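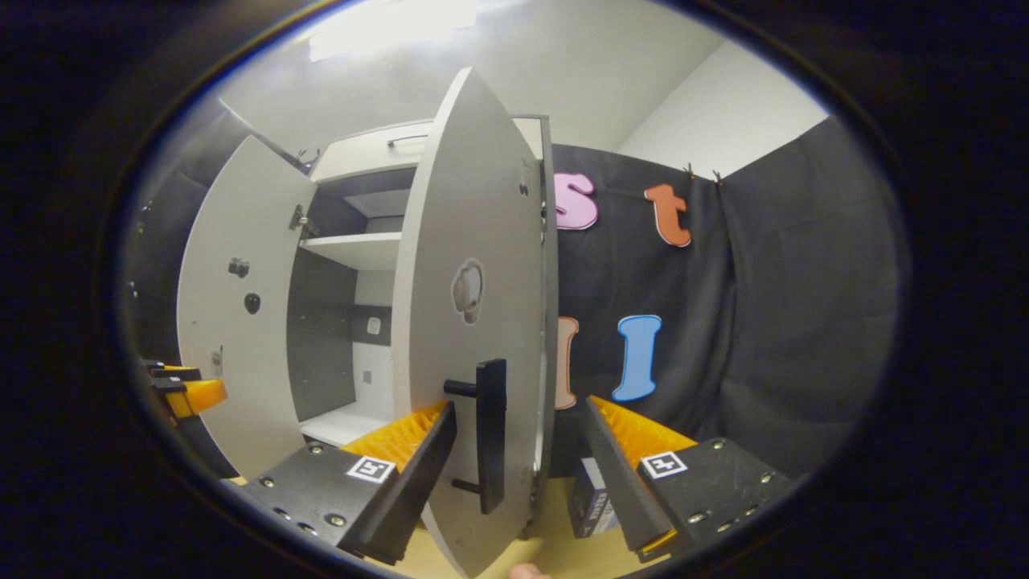

Pre-shoot walk for Brokutura, Stage 2 at Boveo, plus the Fustton house for the exterior days. Done at 5:40 am before the electrics call so some of it was by torchlight, rechecked what I could once the house lights were up. Same form as block one, comments under each line. Ok means ok on the morning, not ok forever. General note for dressing and props before the list starts: doors. A white two-door cabinet with both doors swung open sticks out a long way further than the same cabinet shut, and the mark-up on the floor only ever shows it shut. If it plays open, tape it open. If it doesn't play, shut it and leave it shut.

We use cookies to remember your settings. Accept all / Manage

STAGE 2 — ACCESS AND EXITS

1. Fire lane clear, full perimeter
NO on first pass. Two flats and a stack of apple boxes on the north side behind the hospital corridor. Moved by 6:15. Third time for the north side. Cecilia is putting up another sign, I would sooner have the flats somewhere else.

2. Exit signs lit
Yes x 3. West one flickers. Reported in February, reported again.

3. Exit doors open from inside without key
Yes. Elephant door is slow, leave the small door beside it unchained at all times incl. lunch.

4. Stage capacity posted
Posted, 93 for this build. Somebody had hung a coat over it. The gallery scene has a lot of background in it, so Rawan please send me the call numbers the night before and not on the morning. Crew count too, crew are people.

5. Red light and bell
Both work. Bell is very loud at the makeup end, known, no change.

ELECTRICAL

6. Distro boards, covers on, clear space in front
Covers on. Clear space in front of board B was full of director's chairs. Cleared.

7. Cable runs matted or flown at all walkways
Mostly. Gap at the corridor set door where talent enters in the dark. Widad comes through there at a fast walk with a tray in sc. 201 and she will not be looking down. Mat laid 6:30, taped both edges. Check again after every lighting reset, it will get kicked.

8. Tags in date
Hakim gear all in date. House gear, two extension leads out of date, pulled and in the red bin. Do not take them back out of the red bin. Somebody did last block.

9. Practical lamps on set
Bedside lamp, low wattage globe, fine. Kitchen pendant, cord is rubbing on the flat where it goes through. Grommet wanted. Not to be switched on till done.
— Done 8:50, Qusai.

RIGGING AND HEIGHTS

10. Safeties on all hung units
Yes, sighted from the floor and from the lift. One missing over the nurses station, fixed while I stood there.

11. Lift pre-start logged
Logged. Hour meter read 1064. Handwriting is terrible, but logged.

12. Harness register
Signed by the rigging crew, not by the balloon light operator. Needs to sign before she goes up. Not after.

13. Balcony set, rail height and fixings
Rail is a scenic rail. Looks solid, isn't. Nobody leans. This goes for actors in rehearsal and it goes for visitors having there photo taken. Steel support to go in before the argument scene plays, and I want to see it myself. Director would like Widad to sit on the rail. Answer is still no, will talk about a lower rail on a raised floor with a crash mat off camera. Stunts to quote.

SET AND DRESSING

14. Furniture weighted or fixed where actors lean, climb, pull
Bookcase in the study set fixed top and middle. Wardrobe NOT fixed. It gets slammed in rehearsal. Two brackets please.

15. Cupboard and cabinet doors
See note at the top. Hinges on anything that gets opened hard on repeat takes want a look at lunch and again at wrap, they work loose by take six or so. Keep spare screws in the standby kit.

16. Glass
Breakaway pane is labelled and stored separate. Real pane in the back door is filmed. Do not mix them up. Label the real one as well, I've asked twice.

17. Floors
Hospital corridor floor is the shiny one. Rubber on soles for everybody in the run, including doubles. Wardrobe says the hero shoes are already done, doubles not yet. Mop and towels at camera left, a person on them.

18. Stairs to nowhere (attic set)
Chain across the top step between takes. Chain was on the floor.

19. Atmosphere / haze
Water based, sheet on the board. Two cast have asthma on there forms, both told, both ok with it at the level tested. Breaks every 20 min with the big door open. Sound will complain. Let them.

PROPS

20. Replica and rubber weapons
One replica, locked, key with the armourer only. Rubber knife x 2. No blades on the floor today. Announce it anyway at the safety meeting, every time, even when there's nothing.

21. Food props
Tray food is real and gets eaten. Nut-free all week, see call sheet. Old soup from yesterday still in the props fridge, binned.

FUSTTON HOUSE (EXTERIOR)

22. Unit parking and walking route
Route is up the shoulder of the road, not good in the dark. 9 cones out, want more, and a light at the bend. Vests for everyone walking, yes that includes the cast, they can take them off at the gate.

23. Low-loader / car work
Widad drives on private drive only, max walking pace, no dialogue while reversing. Anything on the actual road is the precision driver with Widad in the passenger side or on the tow. Traffic permit not sighted yet. No permit no road.

24. Weather cover
Two marquees, weighted not pegged, weights look light for wind off the hill. Doubled at the corners. If gusts get up, marquees come down, no debate and no waiting for the end of the setup.

25. Warm area for cast in night shirts
Heater in the garage is a no, no airflow in there. Heated van instead. Robes on standby at the gate, one each.

26. Porch steps
Second tread soft. Owner knows. Ply over it, painted to match by the greens crew. Weight tested with me and Qusai standing on it together, which was as dignified as it sounds.

WELFARE

27. First aid
Unit nurse on from call to wrap on stage. For Fustton the nurse travels with the unit, not an hour behind it. Kit checked, eye wash expired, replaced.

28. Turnaround
Tight for makeup between the Fustton night and the first stage day after. Prosthetics team is called before everyone and out after everyone. Raised with Rawan. Either push the call or bring in a second artist.

29. Under-16s
One, the younger daughter. Chaperone confirmed, hours sheet started. She is not on set for the argument scene, her side is shot seperately.

30. Intimacy and closed set
Sc. 38 closed. List of names at the door, monitors off at video village. Not strictly my form but it goes here because the door person reads this one.

OPEN ITEMS, who has them
North fire lane — Cecilia
West exit sign — Boveo building people, chased
Wardrobe brackets — Qusai
Doubles' shoes — costume
Balcony steel — construction, I inspect
Road permit — Rawan
Marquee weights — locations
Harness signature — operator herself, today

Stage 2 released for shooting 9:05 am with the balcony and attic sets held back. Fustton not released till permit is in my hand.

W. Majali

COMMENTS (4)

Qusai Mahasneh
Brackets in, wardrobe won't budge now. Give it a shove when you're passing. Also did the linen cupboard while I had the drill out, not on your list.

Rawan Boutros
Permit is coming this afternoon, they had the wrong road name on it. Second makeup artist approved for the one day only. Background numbers will be with you by 7 pm each night, sorry about this morning.

Widad Fakhoury
Can I get one rehearsal of the corridor with the tray and the lights DOWN? I've only walked it with them up. Happy to come in early. And I don't mind about the rail, it was never my idea!

Cecilia Antwi
Flats are out of the north lane and gone back to the dock. Sign up as well. Walid — yes to Widad's rehearsal, 6:45 am, need you there.

3 shares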